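Wanted: people who doubt their small saucepan

The Clekham kitchenware panel needs 40 people for a home trial starting in April. I run it, and I'm not convinced the small steel saucepan deserves its place in the cupboard. Makers say it does sauces, eggs, porridge and soup for one. I suspect most of them warm milk twice a year.
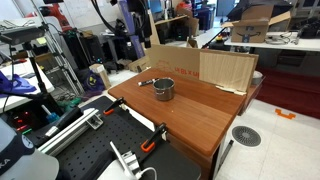

You'd use one pan at home for 7 weeks and write down every time you reach for it, and every time you reach for something else. A marker comes with it, for labelling your record sheets. We want dull, truthful notes. If you already love your pans, fine, but say so when you apply.

Please don't apply if you sell cookware or review it for money. There's no fee. You keep the pan, for what that's worth.

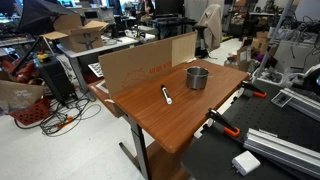
Small steel pot and black marker pen.

Write to Shobha Mathew at the Clekham panel by Sunday, saying what you cook on and for how many.

577 shares | 3 comments

Satish Murthy: Seven weeks of notes for a saucepan? No travel money either?

Deepika Iyer: It's in your own kitchen, Satish. Where are you travelling to?

Hernán Chávez: Does it work on induction? The advert doesn't say.

Recent calls
Trernport bread knife trial: places left
Canetance tea towel survey
Do you need a garlic press?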